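Tegan Tamihana had 14 lines to say who her grandfather was. The Cernton paper charged by the line, and her mother had paid for 14.
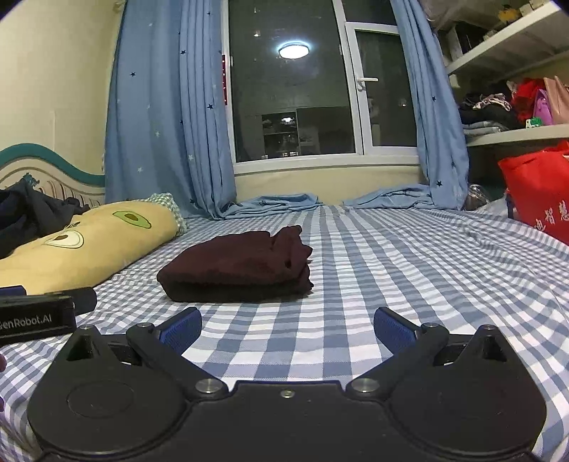 She started with the job, as everyone in the family would have. Anton Lakatos worked 51 years at the Wiler grain elevator, the last 2 of them after he was supposed to have quit. That used up two lines. She had the laptop on her knees in the back bedroom, where her mother had put her to get her out of the kitchen. The bed had the blue, gray and white checked sheet on it, and his maroon thing lay folded there in a thick bundle, one corner sticking up. Her mother wanted him buried in it. Her uncle wanted the suit.

"Read me what you've got," her mother called.

Tegan read it.

"You left out Felus."

"He only lived in Felus until he was six."

"He was born there. You have to say where a person was born."

She put in Felus. Then she put in the survivors, and the survivors took seven lines. There was a cousin in there she had never met. When she tried taking him out her mother came and stood in the doorway until she put him back.

At four Aisyah Hidayat from the funeral home phoned to ask how it was coming. The paper closed its page at five.

"I'm over," Tegan said. "I've got three lines on the church supper and he didn't even like the church supper."

"Did he go?"

"Every year. He washed the pans."

"Then say he washed the pans," Aisyah said. "It's shorter."

Tegan typed it. It came to less than a line. She used what was left for the radio he kept going in the truck, and the way he drove 50 on the highway no matter who was behind him. Her mother said you couldn't put that in an obituary. Her uncle, from the kitchen, said you could.

They argued about it until twenty to five. Tegan sent it with the truck in and the middle names out. Then she went and asked what was happening about the suit, and they told her to sit down and eat something first.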